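Skewer Station, Open Day Recordings
README

Hello, and thank you for downloading! These are the recordings from the open day at Sundwood, where we ran the two-arm skewer station in front of visitors for a whole afternoon. If you came by and asked whether you could have the files, this is them, and if you didn't, I hope the notes below give you enough to get going.

What's in the release

1168 episodes in total. Each episode is one attempt at one part of the job: picking up a skewer, holding it still while the other arm works, moving a meatball between skewer and tray, or setting a finished skewer down. The episodes are short, and we kept them all, including the ones where a meatball ended up on the floor (the younger visitors liked those best, and I think they may turn out to be the most useful ones too).

Every episode folder holds the video, the joint positions for both arms, the gripper opening, and a small text file with the operator's notes. Some notes are very complete. Some just say "nope."

Who was driving

Nisha Yadav and Povilas Šimkus did most of the operating, swapping seats whenever one of them got tired. Mesfin Fikre made the meatballs and kept making them, in two sizes, and he changed the recipe halfway through when the first batch proved too crumbly for the grippers. The field "batch" in the notes file tells you which recipe you are looking at. Please use it! Grip force that works fine on batch 2 will squash batch 1.

We also let visitors try. There are 23 visitor episodes, marked "guest" in the operator field, and they're a joy to watch. People who had never touched the controls got a feel for it in a couple of minutes, though almost everyone started out by closing the gripper much too early. No names or faces were recorded.

How the task works

One arm clamps the skewer near the middle and keeps it steady. The other does the traveling, back and forth to the serving tray. The holding arm looks like it has the dull job, but Povilas will tell you it's the harder seat, and the data backs him up: a small slip there ruins everything the other arm is doing. Watch the left gripper opening in the long episodes and you'll see what I mean.

Known problems

The clocks on the two arms drifted apart early in the afternoon. Renu Singhal fixed this in the released files, but the raw logs still have the old times.

Crumbs build up on the table and tray over the day. We wiped down between sessions and not between episodes, so don't train anything that expects a clean background.

Episode 1505 is not a typo. Numbering skips where we threw out test runs from before the doors opened.

Success labels were done by Girish Vishwakarma from the video alone. If you disagree with one, write to us and he'll look again.

Thanks

To Sundwood for the room and the very long table, and to everybody who stood and cheered for a meatball. We'd love to hear what you build with this.

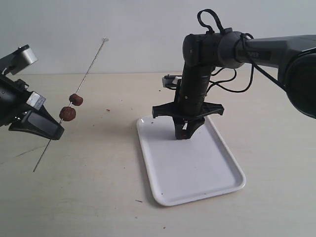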